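Trumton Desk Mat, Green: A Review
by Tetteh Ansah
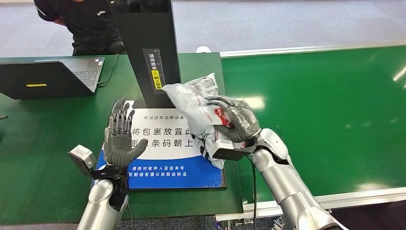 A laptop on a green work table.

I have never understood paying more than $40 for something that lies flat. The Trumton mat costs exactly that, and the seller swears it will "transform" your desk. Mine is still a desk.

It came rolled up tight in a tube. The leaflet says the corners relax overnight. They took eight days, and one of them still lifts when the heating is on – I have a dictionary sitting on it as I write.

The surface is fine for typing and for a mouse. For handwriting it's too soft, and my pen went through the paper twice. Coffee wipes off if you're quick. Ink doesn't, whatever the box says.

Trumton claims the stitched edge is good for 200 washes. I've done three and there is already a loose thread near the front. The Dankwa mat I bought last October cost less, has no stitching to come undone, and smells of nothing at all. The Trumton smelled like a new shower curtain for most of a week.

I do like the color. Two stars, and I'm moving the Dankwa back in from the spare room.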